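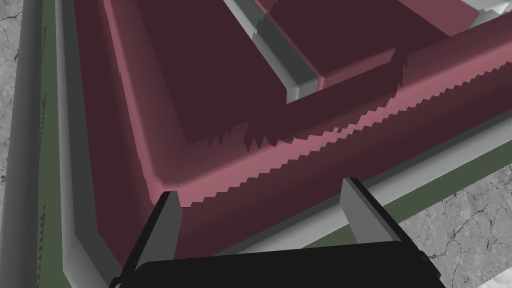

Maroon container with rounded walls and raised rim

Search products Enter keyword or item no. Go

Skardale 51 Creator Streaming Kit
Updated November - by Pillai Product Desk

The Skardale 51 is a desktop streaming kit for social media creators, online hosts and small talent agencies. It is supplied by Drilthorpe and is intended for daily live broadcasts as well as recorded video for short-form channels.

The kit consists of a camera with a vertical resolution of 2,160 lines, a clip-on microphone, a folding light panel and a desk stand. The stand holds the camera upright or sideways, and the mount may be turned during a broadcast without tools. The light panel has 23 brightness steps and keeps its last setting when switched off.

Guest interviews are supported through a second microphone input. Each input has its own volume dial and mute button. Agencies that manage several creators may save separate profiles in the Skikora control software - camera angle, light level and sound settings are stored together.

The software license covers one computer. Additional licenses are sold separately and may be moved between computers by the account holder.

Warranty: 2 years on the camera and stand. The light panel and cables are covered for one year. Damage caused by outdoor use is excluded.

Orders for agencies and event organizers are handled by the Drilthorpe sales office. Please have the item number and delivery address ready - quotes cannot be issued without both.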